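Heltham Book Swap: Frequently Asked Questions

Last updated January 17, 2021

We wrote the first version of this page because Geeta Gautam had answered the same question about sticky books four times in one morning and wanted it in writing. It has grown a bit since then. If your question isn't covered, ask at the desk or use the form on the contact page, which goes to Santosh Pathak, who reads it when he has his glasses.

JOINING AND BORROWING

What is it?

A shelf of children's books that families in Heltham pass round among themselves. You bring one, you take one. We have 561 titles on the list at present, and a fair few of them are even where the list says they are.

Do I have to bring a book to take a book?

In principle, yes. In practice we would much sooner you took one home and brought two next month than stood at the door looking guilty. If you have no children's books in the house at all, that's rather what we're for.

How many can we have out at once?

Up to 8 per household. Twins do not count as two households. Nor does a child who has recently declared independence and moved into the cupboard under the stairs.

How long can we keep them?

A month is fine. Two months is also fine if you tell us. After that you will get a message from Costel Văduva, which will be extremely polite, and then another one, which will be slightly less so.

My child has fallen in love with a book and will not give it back. What do we do?

Keep it and bring us something else of a similar size. We have been through the alternative, and it involved a toddler, a car park and a lot of shouting about a badger.

Are there fines?

No. We had a jar once. It collected 20 pence and a button.

BOOKS IN OTHER LANGUAGES

Do you have books that aren't in English?

Yes, and more each year. Chinese, Arabic, Hindi, Nepali, Romanian and Polish at last look, plus one in Welsh that has been out since March. Picture books do best, since a child who can't read the words can generally work out what the monster is up to.

I can't read the title. How do I know what it's about?

Look inside the front cover. We stick in a slip with a rough English title and a line about the story. Essam Abdel Rahman does the Arabic ones and his summaries are worth reading for their own sake. He does not care for rabbits and it shows.

If there's no slip yet, the book is new to us and you are welcome to guess.

Can I donate a book in a language none of you read?

Please do. Write the title on a bit of paper for us if you can, in whatever English comes to hand. Otherwise it goes on the list as "Blue, monster on front", and we have three of those already.

DONATIONS

What do you take?

Picture books, early readers, chapter books up to age eleven or so, comics in one piece. Board books if they have been wiped.

What don't you take?

Textbooks, annuals for television programmes that ended before the child was born, colouring books that have been coloured, and anything with a battery compartment. The last one is firm. There was a singing farmyard book in the storage box for most of a winter and it used to go off at night.

Does it matter if there's a name written inside?

Not at all. Children rather like it. We'd ask you to cover up an address or phone number.

What about torn pages?

A small tear is mendable. A missing last page is a cruelty. Check before you bring it.

Is there a book you have too many of?

We have been asked not to say. It concerns a caterpillar.

SORTING AND LOOKING AFTER BOOKS AT HOME

Picture books won't stand up on our shelves. Any ideas?

They're thin and floppy and all different heights, so ordinary shelves treat them badly. Try an upright rack meant for paperwork. The plastic sort with tall dividers takes picture books very nicely, a few to each slot, and a small child can pull one out without bringing down the other nineteen. Office suppliers sell them, and people clearing out a desk will often give you one for nothing.

Which way round should they go in?

Spines out if your child reads, covers out if your child doesn't. If you have one of each, spines out and live with the complaints.

Where's the best place to sort them?

A table with nothing on it but the rack and the book you're dealing with. We know how this sounds to anybody with children. Do it after bedtime. Sorting on the floor takes twice as long and you end up reading. 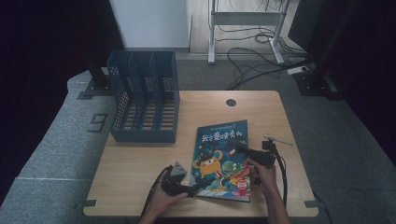
Picture book and file organiser on a table. Slots empty.

Should we sort by size, colour or author?

Jitendra Upadhyay sorts by author. Geeta sorts by size. They no longer share a shift. For home use we suggest one slot for borrowed books and the rest however you like, which saves the monthly hunt behind the sofa.

How do I clean a glossy cover?

A barely damp cloth, then a dry one straight after. For jam, warm the cloth. For stickers, a hairdryer on low and some patience. For whatever was on the book returned to us last month by a family who know who they are, we have no advice.

Can I mend a page with sticky tape?

We wish you wouldn't. It goes yellow and takes the print with it. Leave the tear alone, pop a note in the front, and we'll do it with proper mending tissue.

The book got wet. Is it ruined?

Possibly not. Stand it open like a fan somewhere airy, away from the radiator, and leave it overnight. Then put it flat under something heavy. It will never close quite the same way again, but it can still be read. If it smells, don't bring it back. We will take your word for it.

COLLECTION AND RETURNS

Can I leave returns outside?

There's a lidded box by the side door. Please put the lid back on. We say this with some feeling.

Do you deliver?

Within Heltham, yes, by arrangement, if you can't get to us. Santosh does the round on his bicycle, so no encyclopaedias.

How long do you keep returned books before they go out again?

Three days at the moment. They sit in the back with a dated slip on top, and they cannot be lent early, however nicely your daughter asks. She asked very nicely.

I returned a book and left something in it. Can I have it back?

Probably. We keep an envelope. Currently it holds two train tickets, a school photograph, a shopping list with "NOT the cheap ones" underlined, and a drawing of what is either a horse or a grandparent. Describe your item at the desk and it's yours.

Can I help out?

Yes please. Mending, slips, and the shelf nearest the door, which needs putting straight every single week. Tea is provided. Bring your own biscuits and hide them from Costel.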